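水切りかごのある食卓
食器を洗う前の、あの五分間について

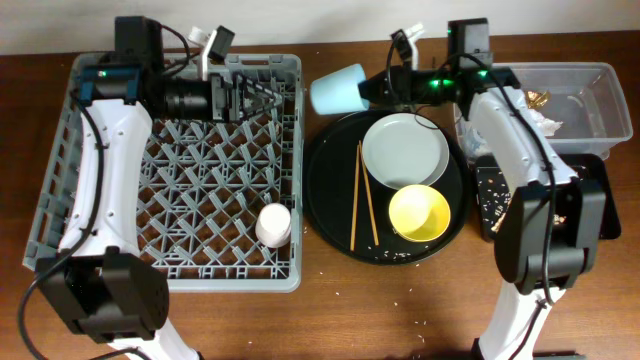 赤みのある木のテーブルに、黒い丸盆とグレーの水切りかご。片づけはまだ途中。

食後のテーブルが好きだ、と言うと、たいてい変な顔をされる。料理が並んだところじゃなくて? と聞き返される。いや、並んだところももちろん好きなんですよ。好きなんだけど、食べ終わって、お盆の上に皿と器とお箸が残っていて、ご飯粒がちょっとこぼれていて、さあ誰が立つのかな、というあの時間。あれがたまらなくいいんです。

今回の写真のテーブルも、まさにその途中にある。黒い丸盆に白い皿、その手前に黄色い器(内側がクリーム色なのがかわいい!)、左に木のお箸が斜めに二本。水色のカップは宙に浮いていて、白い小さなカップはひと足先にかごの中に立っている。お盆の手前には白いご飯粒が点々と散って、テーブルにまで及んでいる。わが家の夕食後とほとんど同じ光景で、編集部で写真を見た瞬間に笑ってしまった。

さて、水切りかごである。

私はこの道具について、長らく投げやりだった。一人暮らしを始めたときに買ったステンレスの小さいのを、引っ越しても、家族が増えても、ずっと使っていた。皿を立てれば茶碗が入らず、茶碗を伏せれば箸が転がり落ちる。毎晩が積み木である。それでも「こんなものだろう」と思っていたのだから、慣れというのはおそろしい。

考えが変わったのは、友人のディヴィヤ・ポドゥヴァルの家で夕飯をごちそうになった日のことだ。豆のカレーと、いんげんの炒めものと、山盛りのご飯。おなかいっぱいで動けなくなった私の前で、彼女が大きなかごをどん、とテーブルに置いたのである。流しの横じゃなくて、食卓に。

「ここに立ててから運ぶの。そのほうが往復しなくて済むでしょ」

えっ、洗う前に? 洗う前に、なのだそうだ。汚れのひどいものだけお盆に残して、水やお茶しか入れていないカップ類はかごに立てて、そのまま流しに持っていく。洗ったらまた同じかごに戻す(もちろん、かごも一緒にざっと流す)。言われてみれば単純な話なのに、私はそれまでカップを両手に一つずつ持って、台所と食卓を何度も行ったり来たりしていた。

帰り道にはもう、大きいかごのことで頭がいっぱいだった。

で、探しましたとも。店を四軒まわって、ネットでも散々見て、わかったのは、水切りかごの好みは「床」で分かれるということだ。平らな床に皿用の仕切りが片側だけ付いているもの。波形になっているもの。それから写真のように、斜めに交差した格子から突起が出ていて、どこにでも食器を立てられるもの。私が選んだのは最後の型で、決め手は小さいカップがちゃんと立つことだった。うちには口のすぼまったお猪口みたいなカップがやたらとあり、平らな床だと、すぐ横を向いて隣の皿にぶつかるのだ。

困るところもある。大きい。とにかく大きい。狭い台所に置いたら、まな板の居場所がなくなった。夫は三日ほど黙っていたけれど、四日目に「これ、住んでるね」と言った。かごが、である。格子の隙間に米粒が入るのも地味に面倒で、古い歯ブラシが手放せない。それから色。グレーは水あかが目立つかなと心配していたのだが、白い皿も黄色い器も水色のカップも、グレーの上だと妙に映える。洗いものが映えてどうする、という気もするけれど、毎日見るものだから、うれしいほうがいいに決まっている。

お盆の話もさせてほしい。

黒いお盆は、汚れが見える。白いご飯粒なんて、もう隠れようがない。以前、陶器と木の道具を扱う「ドロンダリ」という小さな店で、店主のファーガル・ヌーナンさんに「黒は手入れが大変じゃないですか」と聞いたことがある。ヌーナンさんは少し考えて、「見えるから拭くんですよ」と答えた。うちの薄茶色のお盆を思い出して、私はちょっと下を向いた。あれは何がこぼれていてもわからない。わからないから拭かない。翌朝、かぴかぴになったご飯粒に指が触れて、初めて気づくのである。

そのご飯粒、乾いてしまう前なら濡らした布巾を押し当てて、くるっと包むように取るのがいい。こすると木目に入り込んで、つぶれて、糊になる。木のテーブルに糊を塗り広げた経験なら私は豊富なので、ここは信用してもらって大丈夫です。逆に、すっかり乾いてしまったら、少し湿らせて待つ。待つあいだにお茶を飲む。

お箸は最初に洗う派と最後に洗う派がいて、これがまた譲らない。義母は最初派で、きれいな泡で口に入るものから洗うべきだと言う。私は最後派だった。理由は単に、細いものをまとめて握ってじゃらじゃら洗うのが楽しいから。ただ、最後まで水につけておくと木のお箸は先のほうから傷んでくるので、去年の九月に二膳だめにしてからは、しぶしぶ最初派に移った。義母には報告していない。

それからカップ。つい器のあとに回しがちだけれど、油のついた皿より先にさっと洗うと、ほんとうに楽になる。水色のカップなんて、内側にぬるっと膜が残っていたら台なしですからね。うちではカップ、お箸、ご飯の器、皿、という順番に落ち着いた。カレーの日だけは、鍋が全部を無視して流しの真ん中に居座る。

ディヴィヤの家のかごはその後どうなったかというと、先日遊びに行ったら、みかんが入っていた。食卓の真ん中に、突起のあいだに一つずつ、お行儀よく並んで。食器はどうしたのと聞いたら、お盆ごと運ぶことにしたのだと言う。

私はみかんを二つもらって帰り、その晩もかごにカップを立てて、流しまで運んだ。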